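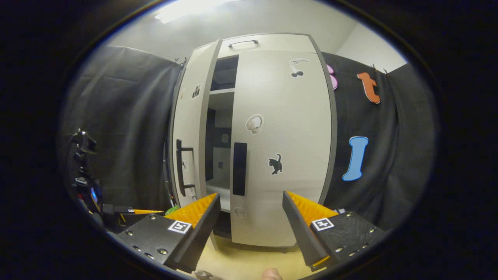 Second stop at the Telova open day was the handheld gripper comparison, Mamari pads against the older Skultico ones, and I only got 3 tries with each. Used the white wardrobe with the black handles, left door already part open. The orange ridged pads are the ones to have for a handle like that. Skultico slid off twice, same handle, same grip. Lilibeth Maglaya said to come in lower and she was rigth.

Weight next — 121 grams a pair, fine for the wrist. Battery talk skipped, queue too long. Arms were upstairs, up to 103 cm reach, no hands on. Going back in April with Precious Soriano.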